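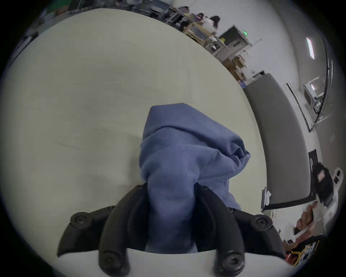

绒面抹布，蓝的，团着放

# 绒布抹布越洗越硬，擦玻璃全是道子，还有救吗

**Bhupendra Pant** 提问 · 2023年9月11日 星期一 · 分类：家务 / 洗涤

先说情况，有点急，周末家里来人。

家里一直用那种绒绒的抹布，擦桌子擦玻璃擦灶台都是它，好几种颜色混着买的。刚买来的时候特别好用，沾点水一抹就干净。用了大半年，现在：

- 摸着发硬，尤其晾干以后，边上能立起来
- 不吸水了。桌上洒了水，拿它去擦，水被推着跑，推到桌子边上滴下来
- 擦玻璃有道子，一条一条的，对着光特别明显，擦完还不如不擦
- 掉毛，也可能是粘了别的毛，分不清
- 有一股味，干的时候闻不到，一沾水就出来了

洗的方法就是跟毛巾一起扔洗衣机。机器是 Cuneck 的滚筒，搬家的时候前面住户留下的，说明书没有。洗衣液是 Zoson 的，柔顺剂也放，因为觉得硬嘛，就多放了点。越放越硬，也不知道是不是错觉。水温一般选默认，默认是多少没看过。晾在阳台，太阳直晒。

网上查了一圈，说法打架。有人说开水煮，有人说千万不能煮。有人说白醋，有人说小苏打，还有人说两样一起放（我看着像做化学实验）。有人说这种布就是耗材，扔了买新的。

我不想扔，一大摞呢，扔了心疼。而且要是洗法不对，买新的过半年还是这样。

所以想问：

1. 变硬的还能不能洗回来，怎么洗
2. 到底能不能煮
3. 擦玻璃的道子是布的问题还是我擦法的问题
4. 柔顺剂该不该放

补充一下，我们这边水很硬，水壶底下老是一层白的，楼里（Borkum 公寓，老楼）家家都这样。不知道有没有关系。

再补充：布上的标签早剪了，成分不知道。当时包装袋上好像写的超细纤维，有几条可能是棉的，混在一起分不出来了。

谢谢各位，手机打的，错字见谅。

---

## 回答（3）

### Cengiz Toprak 的回答 · 已采纳

先回最要紧的：柔顺剂停掉。今天就停。

超细纤维能吸水，靠的是纤维很细，细丝之间全是缝，水和灰都往缝里钻。柔顺剂是干嘛的？在纤维外面裹一层滑滑的东西，穿衣服的时候摸着舒服。裹在抹布上，缝就糊住了。水进不去，只好在桌上跑。你说的"水被推着跑"十有八九就是这个。

你越觉得硬越多放，越放糊得越厚，水再一硬，白垢也跟着往上粘。两样叠一起，硬成那样不奇怪。

能不能洗回来，看情况，我自己洗回来过，也有洗不回来的。步骤给你写一下，我家就这么弄的：

**第一步，分堆。**

擦灶台的单独一堆。油大的别跟擦玻璃的一起洗，油会跑。擦过地的、擦过马桶边上的再单独，这个不用我说了吧。

棉的和超细纤维的也分开。分不清的话有个土办法：用手指头肚慢慢蹭布面，手稍微糙一点的人，超细纤维会挂手，有点涩涩的拉扯感，棉的不会。还有一个，滴一滴水上去看——不过你现在布都糊住了，这个不准，等洗完再试。

别用火烧线头去试，网上有人教这个，在厨房里点化纤，真没必要。

**第二步，抖。**

到阳台外头，用力抖。再拿旧牙刷顺着一个方向刷刷布面，把粘在里面的头发、线头、面包渣弄出来。这步别偷懒，干的时候好弄，湿了全缠进去了。

你说掉毛，我猜多半是毛巾的毛。跟毛巾一块洗，毛巾掉的棉絮全被绒布抓走了，它就是干这个的。然后你拿它擦玻璃，棉絮又留玻璃上。

**第三步，泡。**

盆里放温水，手伸进去觉得暖就行。放一点点洗洁精，就洗碗那种，挤一下。不要洗衣粉，粉化不开又留在缝里。布放进去揉几下，泡着，去干别的。

过一阵回来看，水多半灰了黄了，倒掉换一盆再来。我第一回泡的那盆水颜色跟茶一样，看着挺解气的。

油大的那堆，洗洁精可以多一点，泡久一点，用手搓。搓的时候布对布搓，别拿硬板刷使劲刷，绒毛会刷断，断了就真掉毛了。

**第四步，去垢。**

你们水硬，这步要做。另起一盆清水，倒点白醋，布放进去泡一会儿。味大，开窗。也可以用柠檬酸，没味，就是要先化开，别把颗粒直接撒布上。

醋和小苏打别一起放。一酸一碱，哗啦冒一堆泡，看着很猛，冒完两个都废了，剩一盆稍微有点咸的水。想用就分开用，中间冲干净。

**还有，醋绝对绝对不要碰漂白水（84 那类）。** 会出有毒的气。这个不是开玩笑的。盆如果之前装过漂白水，先冲几遍再用。

**第五步，机洗。**

30 度，温和程序，单独洗，不跟毛巾不跟毛衣。洗衣液放平时的一小半，别贪多。Zoson 那个我没用过，你看看瓶子后面有没有写"含柔顺成分"或者"洗护二合一"，要是有，换一瓶普通的。很多人说我没放柔顺剂啊，结果洗衣液里自带。

柔顺剂那个格子也要洗！你之前放过，格子里肯定还有一层粘糊糊的，机器一进水又给你冲下去了。抽屉一般能整个拔出来，热水冲，牙刷刷。Cuneck 的我没拆过，别的牌子都是按着中间一个卡扣往外拉，你找找看。

多加一遍漂洗。这个很关键，洗不净的洗衣液晾干了也会硬。

**第六步，晾。**

拎起来甩几下，绒毛甩开，挂通风地方，阴凉。别暴晒。你阳台太阳直晒，晒得又快又狠，水里的垢全留布上了，肯定硬邦邦。也别放暖气片上烤。

干了以后两手揉一揉，扯一扯，会松不少。

**怎么看洗没洗好：** 桌上滴一小滩水，布放上去，不要按。水自己往里走，就好了。还在外面滚，再来一轮。我一般最多弄 2 轮，两轮还不行的就降级，去擦鞋擦自行车。

---

说煮的事。

超细纤维别煮。100 度的水，化纤受不了，绒毛会卷、会粘在一块，摸着像那种旧的尼龙搓澡巾。卷了就回不来了，怎么泡都没用。我煮坏过一锅，还拿的煮面的锅，被家里说了好久。

纯棉的可以煮，老一辈都煮，没啥问题。但你分不清就都别煮。

熨斗也别上，烘干机要是用，选最低温，那种香香的烘干纸不要放，跟柔顺剂一回事。

---

玻璃的道子，一半一半吧。

布糊了肯定有道子，这个没跑。但布好了也可能有，看你怎么擦。我是这样：

先用一条湿的，拧得很干，拧到挤不出水，把灰抹下来。然后马上换一条全干的，收一遍。等于 2 条布一块窗。只用一条湿布从头擦到尾，水印留在上面，咱们这种硬水，干了就是白印子。

布对折再对折，擦脏一面翻一面，别拿团成一坨的布去蹭玻璃，受力不匀，一道一道的。

别大太阳底下擦，喷上去就干了，来不及收。傍晚或者阴天。

玻璃水不用买贵的。喷少一点，多了全是膜。好多人道子多就是喷多了。我现在基本只用清水，偶尔油手印才滴一滴洗洁精进去。

最后收那一遍，窗里面横着擦，窗外面竖着擦。这样剩下的道子是横的还是竖的，一看就知道在哪一面，省得跑进跑出找。这招是我岳父教的，他擦了一辈子窗户。

以上，写得乱，有哪步不明白的再问。你周末来人的话今晚就泡上，明天洗，来得及晾干。

> **Bhupendra Pant 评论：** 太详细了！！格子拔出来看了，一层蓝的胶一样的东西，恶心坏了。正在泡。洗衣液瓶子后面真写了"柔护"两个字，算不算？
>
> **Cengiz Toprak 评论：** 算。先别用在抹布上，洗衣服接着用呗别浪费。
>
> **Bhupendra Pant 评论：** 第一盆水倒了，颜色没法看。有两条还是硬，边上那圈缝线的地方特别硬
>
> **Cengiz Toprak 评论：** 缝线那圈本来就厚，垢多，醋水里多泡会儿，捏着那圈搓。实在不行剪掉边也能用，就是会慢慢散
>
> **Erdal Akgül 评论：** 别剪边，剪了掉一屋子毛，试过。

---

### Necati Ateş 的回答

扔了买新的。

一条布多少钱，你泡一晚上换好几盆水，水费不要钱啊。还有时间。

我都是 Lazăr 那家杂货铺买，成卷的，撕一条用一条，擦玻璃用新的，旧了擦灶台，再旧擦地，擦完地扔。从来不洗，顶多水龙头底下冲冲。省心。

玻璃用旧报纸也行，不掉毛。

> **Cyprian Borkowska 评论：** 成卷那种薄的跟他问的不是一个东西吧，他那个是厚绒的
>
> **Necati Ateş 评论：** 都是抹布
>
> **Bhupendra Pant 评论：** 谢谢，不过我这一大摞真舍不得……报纸现在家里找不到一张
>
> **Cengiz Toprak 评论：** 报纸看油墨，有的蹭一手黑，白窗框上蹭一道难擦得很。小心点

---

### Cyprian Borkowska 的回答

上面 Cengiz 写的基本同意，我补几条，有一两处不太一样。

**关于味道。** 楼主说沾水就有味，前面没人回这个。味道是闷出来的，用完湿着团在水池边上，或者搭在水龙头上叠了好几层，里面一直不干。洗再干净，这么放两天又臭了。

所以用完冲一下，拧干，摊开挂。不用多讲究，门背后一个挂钩，橱柜把手上夹个夹子都行。关键是摊开。我在水池柜门里面粘了根小杆子，滴水也滴在柜子里的托盘上，冬天干得慢点但也能干。

已经臭了的，我用氧系漂白那种粉（彩漂，氧净，叫法很多），温水化开泡一阵，再冲。注意是氧系的，别买成氯的。氯的伤纤维还掉色，浅蓝的泡完能变成一块白一块蓝，像没睡醒。这个粉也别跟醋放一起，分开两次，中间冲净。

瓶子袋子后面的用量照着来就行，我不报数了，每家浓度不一样。

**关于先泡什么。** Cengiz 是先洗洁精后醋，我的习惯也是这个顺序，见过有人反过来的，油没去掉醋水进不去，白泡。所以楼主别颠倒。

醋我有一点保留意见：偶尔一次没事，每次洗都往洗衣机里倒醋，橡胶圈时间长了可能会不高兴。在盆里泡，冲过了再进机器，我觉得更稳妥。柠檬酸同理。

**关于硬水。** 这个确实有关系，而且是老也好不了的那种关系。你布洗得再好，硬水里晾干都会比软水地方硬一点。我从山那边搬过来的时候，同一批毛巾，同一台机器，搬过来之后洗出来就是另一个手感，还以为路上弄错箱子了。

能做的：

- 最后一遍漂洗用手，盆里接凉开水（烧开放凉，垢沉底，上面的倒出来用）。麻烦，我只对擦玻璃和擦眼镜的布这么干，别的随它
- 有烘干机或者除湿机出的冷凝水，可以拿来擦窗，没什么垢。别喝就行
- 下雨天接的雨水，城里的就算了，灰大
- 整屋装软水机，租房别想了

**关于分颜色。** 楼主好几种颜色正好，定个规矩。我家：蓝的玻璃镜子，黄的厨房，粉的卫生间，灰的地。贴了张纸条在柜门里面。一开始家里没人理，都是顺手抓哪条用哪条，有回我发现粉的在擦餐桌，当场发了个火，后来都记住了。

新布深色的头几次会掉色，单独洗，别跟浅的一起。我有一条原来是白的，现在说不清是什么颜色。

**什么时候该扔。** 我的标准比较简单：

绒毛倒了，摸着平平的发亮，扔，那是磨完了或者烫过了。
洗完对着光看，中间薄得透光，扔。
擦过机油、油漆、502 的，扔，别进洗衣机。
其他的都还能用。

擦过易燃东西的布，比如木器油、亚麻籽油那类，千万别团着塞垃圾桶，会自己发热着火，真有这种事。摊平晾干透了再处理，或者泡水里封起来扔。这个跟楼主没关系，但是看到这帖的人可能有干木工的，提一句。

**关于叠放。** 收的时候别压太紧，我以前卷成卷塞抽屉里，塞满满的，拿出来毛都是趴的。现在竖着松松插一排，想用哪条抽哪条。抽屉里别放香包，有些香包也是油乎乎的。

还有个小事，擦电视屏幕、电脑屏幕单独留一条新的，别用洗过很多次的。洗过的布里可能夹了沙粒，很小一颗看不见，一擦一道印子，这个可就不是水印了，擦不掉。我笔记本屏幕左下角就有一道，每天都看见。擦眼镜一样道理。

擦不锈钢顺着纹擦。擦灶台玻璃面，等凉透，布是化纤的，热的一碰就粘上去，糊一块黑的，刮半天。

暂时想到这些。哦对，标签下次别剪，或者剪下来贴在柜门里面那张纸上，省得以后猜成分。

> **Bhupendra Pant 评论：** 味道这条说中了，我就是搭水龙头上的。颜色规矩今天就定，蓝的归玻璃
>
> **Erdal Akgül 评论：** 问一下氧系的粉能不能直接放洗衣机里，懒得泡
>
> **Cyprian Borkowska 评论：** 可以，很多袋子上写了能机用，但是温度太低它化不开，30 度有点悬，先拿杯热水化开再倒进去
>
> **Erdal Akgül 评论：** 收到。那羊毛的呢
>
> **Cyprian Borkowska 评论：** 羊毛丝绸别用。另开个帖问吧，这边都是抹布

---

## 楼主更新

来报告一下。一摞里头大部分救回来了，桌上滴水试，水自己往里走，看着挺神奇的，拉着家里人来看，没人感兴趣。

没救回来的有几条，毛是平的亮的，应该是以前哪次拿它垫过热锅。降级擦鞋去了。

硬的那圈边，醋水里泡了一夜，好些了，没全软，不影响用。屋里味道散了一上午，邻居问我是不是在腌菜。

玻璃按横竖的办法擦的，剩下的道子居然全在外面那面，里面是干净的。外面那面够不太着，我住得高，不敢探出去，先这样吧。有谁知道高层外面那面怎么擦比较安全？磁铁那种两面夹的好不好用？看评价有说掉下去的，有点怕。

洗衣液换了瓶没香味的，机器多漂一遍，水表走得快一点，能接受。

默认温度也看了，一直是 60，怪不得。

采纳了 Cengiz 的，Cyprian 的也点了赞，没法采纳两个。Necati 也谢谢，卷的那种我买了一卷，擦马桶边上用，用完就扔，确实省心。

> **Necati Ateş 评论：** 看吧
>
> **Cengiz Toprak 评论：** 60 度啊，那难怪了。磁铁的要看玻璃厚度，双层玻璃吸不住的别买，买了也要拴绳，绳子一头系屋里。底下有人走的话先别擦
>
> **Bhupendra Pant 评论：** 是双层的，厚度没量过，回头找把尺子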